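Visit to the Himari laundry, Stirnport
June 16, 2019

Himari opened its doors to the public this weekend and I went along with a few others from our group. It is a commercial laundry on the edge of Stirnport, in a long low building you would drive past without noticing. Parking is behind the loading dock. Come in by the side door, sign the book, leave your coat on the hook.

The company has 33 people on the payroll. Most of the work is hotel linen, with a smaller line for private customers who send in bags of ordinary clothes. The two sides of the business share the washers and dryers but almost nothing after that.

We started on the linen side. Sheets go into a feeder at one end and come out pressed and folded at the other. It has worked that way for years and the people on it did not have much to say, apart from one man who told us the old feeder was easier to clear when it jammed. What changed last October is the sorting. Carts used to be pushed in by hand from the dock. Now a conveyor brings the bags up and drops them at the sorting tables, and the pace is set by the belt. There is a stop button at each table. The sorters told us they were slow to use it in the first weeks and use it freely now. The pushing job is gone, and the two people who did it moved to the dryers. One likes it. The other said it was too warm and he has asked to go on deliveries.

The private clothes line was the part I had come for. A sheet is a rectangle, and a bag of someone's clothes can have anything in it. At Himari it is still folded by hand, at long tables with good light over them. In the corner behind the tables stands a folding robot called Vadus, built by a firm named Niven. It was running on the day we were there, on towels and T-shirts only. It picks up a towel, turns it, puts it down and tries again until it finds the edge it wants. A folder at the next table got through a good deal more in the same time. She did not seem worried by it.

Tove Mikkelsen runs the private line and took us through the rest. Niven is working on getting Vadus to handle trousers, and for that it wants recordings of people doing the job. So some of the folders spend part of their week with a hand-held gripper. You hold it, you close the fingers on the cloth, and you do the task the way you normally would, with two stiff fingers doing the work of five. A camera on the tool records it. Clothes at the laundry always come off the same kind of table, which Niven thought was too tidy, and so a lot of the recording is done in bedrooms, with clothes lying on whatever is there.

She had one of the grippers on the table for us to try. I picked up a dish towel at the second attempt and then could not get it to lie flat. The grip pads hold well once they have hold of something. Getting them under a seam is the hard part.
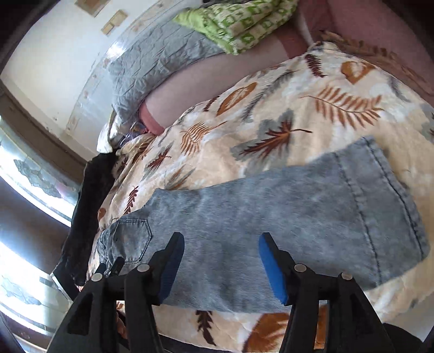
Recording with the hand-held gripper: light-wash jeans on a leaf-print blanket, fingers open.

Jeans are slower than they look, according to Mikkelsen. The cloth is heavy and wants to swing, and if you take it by the wrong place the legs twist. The folders know this in their hands and had never had to say it out loud. She has since written some of it down for new starters, and she counts that as the most useful thing to come from the project so far.

We asked about pay. Recording time is paid at the normal hourly rate, and nobody does more than 4 hours of it in a week. That limit came from the staff. The tool is not heavy but it is held out in front of you, and wrists get sore. Some people would not do it at all, either for that reason or from not wanting to train a machine for their own job, and they were not made to. I asked Mikkelsen what happens to the folders if Vadus does learn trousers. She said the company has promised no layoffs on the private line for 2 years – after that she did not know and was not going to guess in front of visitors.

I also talked to a folder during the coffee break, without a manager at the table. She had done the recordings for a while and then stopped. The money was the same, she said, and she missed talking to the others while she worked. She thought the robot could have the towels any time it wanted them.

The tour ended in the drying hall, which was very loud, and I missed most of what was said there. Coffee and buns were in the canteen afterward. Groups of up to 7 can book a weekday visit through the office, and closed shoes are required on the floor.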